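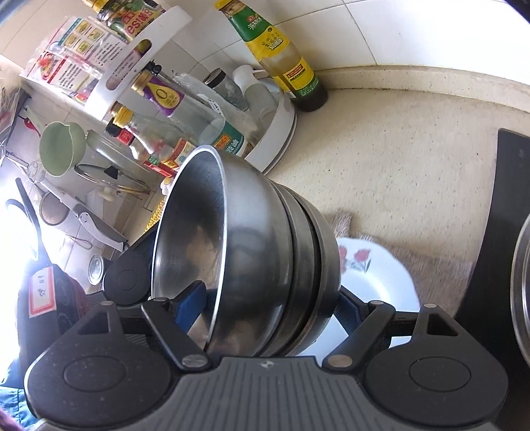 Three nested steel bowls in the gripper, on a kitchen counter.

Bowls first. Always bowls, says the crew at Benska, because steel is slippery and the rims are thin and a robot that can't handle a rim is no use in a kitchen. So you squeeze, lift, tilt, set down. Then again. 40 times before lunch, in a borrowed kitchen in Hamel, with somebody else's bottled sauce in the way.

No remote rig, no headset. Just the tool in your hand and a glove on. The arm that learns from all this is 1102 miles off and never sees the room.

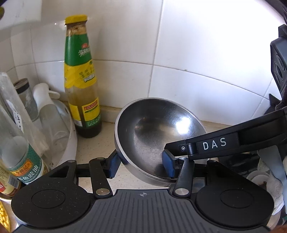
My own tries were bad. Too fast, mostly. Grab a rim near the edge and the whole thing wants to swing on you, so you slow down, wich feels silly, then it feels normal. Trutix, the software, throws out any take with a jerk in it. I lost 24. Kept 2.

Benska wants a bigger set by January. More kitchens, more clutter, other peoples pots.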